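Section 3: Recording Demonstrations on the Bench

Applies to: Skolness two-arm bench, Cavier recording software
Maintained by: Kianoush Azimi
Last revised: 28 April 2020

Section 2 covered mounting the arms and bringing up the controllers. Work through it first. The steps in this section assume both arms are powered, homed and visible in the Cavier status window.

A demonstration is one complete attempt at a task, recorded from start pose to end pose by an operator. A set is 30 demonstrations of the same task with the same objects. The Naseri trainer accepts smaller sets but will print a warning, and the results have been poor in our hands.

3.1 Preparing the table

1. Power down both arms or put them in protective stop. Do not lay paper or tape with an arm live.

2. Cover the worktable with paper. Overlap the sheets at the seams and pull them flat. A curled edge will catch a gripper finger sooner or later.

3. Lay painter's tape in a grid. Start with the long line down the middle of the table, then add the cross lines. Slight bends do no harm. The grid is for the operator's use when placing objects, and Naseri is not given its position.

4. Place the task objects in their starting cells. Use the layout card for the task. Leave at least one open cell between tall objects on your first set.

5. Move anything not on the layout card to the side table. Tools, teach pendants and spare electronics can stay there as long as the emergency buttons are within reach.

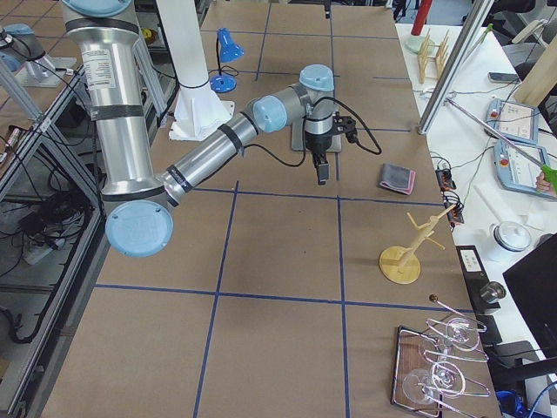 Figure 3-1. Bench with cloth, mug tree and drying rack set out. Teach pendants on the side table.

Note: Glassware goes on the table last and comes off first. If a glass breaks, stop the session, replace the paper and check the gripper pads before going on.

Note: Thin rods and wires are easy to miss from the operator's chair. Walk to the table and look before you drive an arm past the drying rack.

CAUTION: Keep hands and reach tools out of the arms' working area while an arm is moving. Press the emergency button on the pendant before reaching in. Pausing the recording in Cavier does not stop the arm.

3.2 Checking the cameras

Each recording uses the fixed camera over the workspace, the head camera and the wrist cameras. All of them have to be streaming before Cavier will let you start.

1. Open the Camera tab. Each stream should show a green dot and a steady frame rate. The default port for the camera server is 3901. If a stream is missing, restart the server before you touch any cables.

2. Wipe the wrist camera lenses with a dry cloth. They pick up dust and tape residue faster than the others.

3. Move each arm to the check pose and look at the wrist stream. You want to see the table surface sharply enough to make out the tape edges and small pen marks. If the edges are soft, refocus the lens and lock the ring.

4. Compare exposure between streams. A wrist camera that hunts for exposure will change brightness partway through a demonstration. Set exposure to manual and adjust it until wood grain is still visible on the lit side of a light-colored object. The paper may look brown in one stream and gray in another; leave the color settings alone unless they have changed since your last set.

5. Check what the wrist camera can see of the task object. At the check pose, part of the object should be in view. It does not all have to be. In the view below the round base of the stand is partly visible and the pole runs out past the top, and we accept that for a placing task.
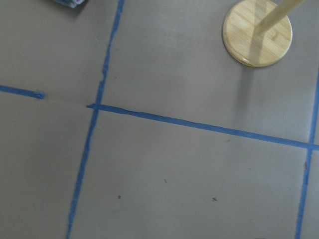 3.3 Recording a set

Before you start, decide on the task sentence. This is the short text stored with every demonstration, such as "fold the cloth" or "close the laptop." Write it once, paste it every time, and do not improve the wording halfway through a set. Naseri treats two different sentences as two different tasks.

1. In Cavier, choose New Set and paste the task sentence.

2. Enter your operator initials and the layout card number.

3. Send both arms to the start pose. Wait for the beep.

4. Press Record and do the task at a normal, even pace. Long pauses are the most common fault in new operators' sets. If you need to think, think before you press Record.

5. When the task is finished, hold still for 2 seconds and press Stop.

6. Mark the demonstration Good, Partial or Bad. Partial means the task was completed but with a slip or a regrasp. Keep these. Bad means the task was not completed, or something that was not part of the task got moved.

7. Reset the objects. Shift the main object a little each time, within its cell, and turn it a little as well.

8. Repeat from step 3.

Take a break after every 15 demonstrations. Operators who skip it get slower and start using the same path every time -- both show up clearly in the path plot (see 3.5).

CAUTION: Do not change the gripper pads in the middle of a set. If a pad tears, close the set as it stands and start a new one.

3.4 Changing the layout

Large or flat objects need a different layout from cups and racks. The laptop is the usual case. Place it over the center line so that both arms can reach it, with the other objects moved well back or to the side.

Open the lid to the angle given on the layout card, and check it again at each reset. The hinges on an old laptop loosen with use and the lid angle will creep over a long set.

Look at the layout in the head camera before recording. The laptop should be near the middle of the view, with tape lines showing on both sides of it. Remaining objects should stay where the card puts them, even if they play no part in the task. A folded cloth and a wooden stand toward the far right are fine for the laptop tasks.

If a strip of tape has torn away or lifted, press it down or patch it between demonstrations. A ragged strip that lies flat can stay. Do not relay the whole grid inside a set.

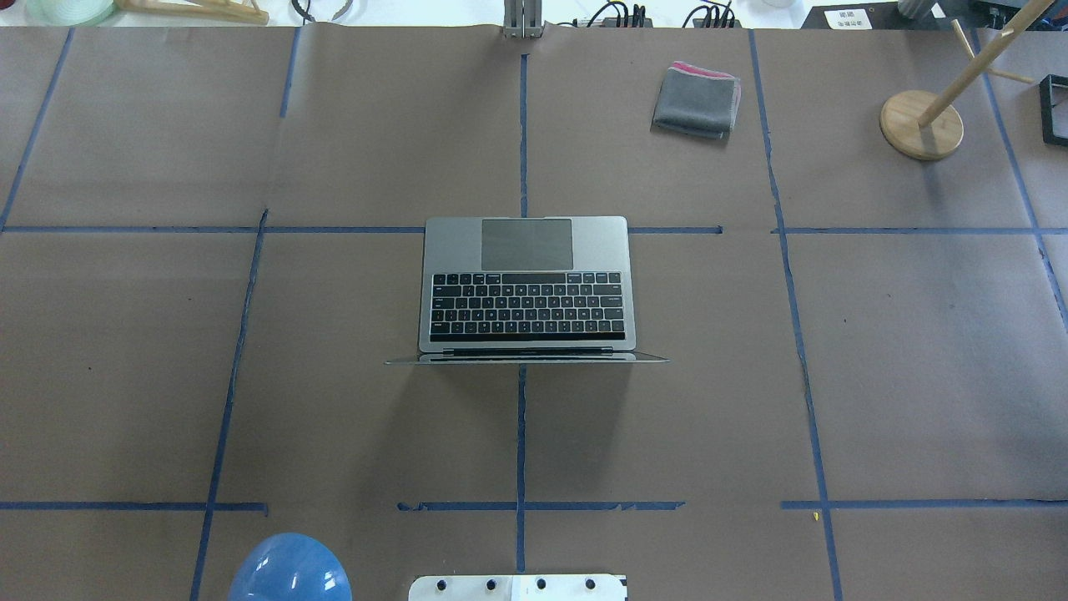

Reading time for this section: 6 minutes

3.5 Reviewing and sending the set

Review on the same day you record. Small faults are hard to judge once you have forgotten the session.

1. Open the set in Cavier and choose Review. Play each demonstration at double speed.

2. Watch the wrist stream first. Dropped frames show up there as jumps in the tape lines.

3. Open the path plot. The gripper paths should spread out near the start and come together at the object. If they all lie on top of each other, you did not shift the object enough. Record more demonstrations with larger shifts and add them to the same set.

4. Change any marks you now disagree with. Use the comment field for anything odd, for example a cable that dragged on the paper or an arm that stopped on a joint limit.

5. Choose Export. The set is written to the Jadavgate drive with its layout card number in the folder name. Do not rename the folder.

Note: Bad demonstrations are exported too, in their own subfolder. They are not used for training at present, but do not delete them.

If the export stops partway, leave the partial folder in place and run Export again. Cavier picks up at the first missing file. If it stops a second time, check the free space on the drive. The February release did not report a full drive -- it only stopped -- and some benches are still running it.

3.6 Closing down

1. Take glassware off the table.

2. Send both arms to the rest pose and wait for the brakes to click.

3. Close Cavier before shutting off the camera server.

4. Put the teach pendants back on the side table, screens up.

5. Leave the paper and tape in place if another set is due with the same grid. Otherwise strip the table, and go back to 3.1 for the next task.

Calibration of the head camera against the arms is covered in Section 4.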